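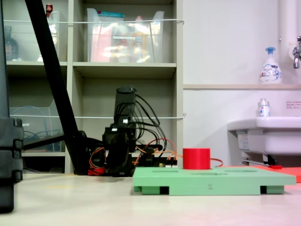
I have never trusted clear plastic bins. They are sold on the idea that if you can see what you own, you will put it back where it came from, and I have been able to see what I own for years without that happening once.

Still, October 28, 2020 finds me with a set of them on the open shelves behind the table, because Evaristo Cárdenas swears by them and I got tired of arguing. His theory is that a cupboard door is an invitation to shove things in and walk away. Mine is that people who shove things in will do it with or without a door - they only become quicker.

So, the shelves. I will admit they look better than they did in July, when the cables shared a compartment with the cleaning things and a bag of plaster. The blue cables now have a bin to themselves, lower down. The brown bottle is on the upper left and I can find it without moving anything. That's progress of a sort. But the bin with the pink package in it is already a muddle, and it is the one I was most careful about. I had a plan for it, with a list. The list is probably in the bin.

What bothers me more is the advice that goes with all this. I read a long piece on the Imau site which said every shelf wants "breathing space", and then showed a shelf with one bowl on it. Who lives with one bowl? The Kastix catalogue is no better. It had 468 pages of boxes to put other boxes in, and I got nearly as far as the lids before I gave up and made some tea. At the present rate I should have the shelves finished by 2030.

The table is a different matter. A pale top shows every crumb and every pencil mark, and I was told I'd regret it, and I don't. It gets wiped, which the old dark one never did. The foaming soap lives on the ledge by the tap, so there's no excuse for sticky hands either. I had expected to move the bottle within a week. It has stayed put, and I can't say that of anything in the bins.

The green board with the hollows in it has stayed out on the table too, along with its red cylinder. I was all for finding them a compartment. Evaristo says things in use should be left where they are used, and I have started to suspect he's right about that one, though I notice it is also a very handy rule for a man who doesn't like putting things away.

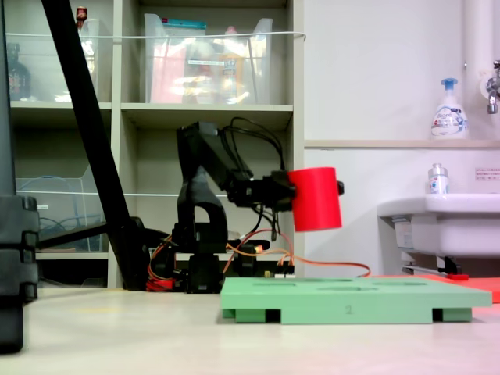

The green board, number 2 on the front, with the red cylinder above it.

I'm giving the bins until Christmas. If the pink package is still in the right one by then I'll buy him lunch, and if it isn't, I want my cupboard doors back.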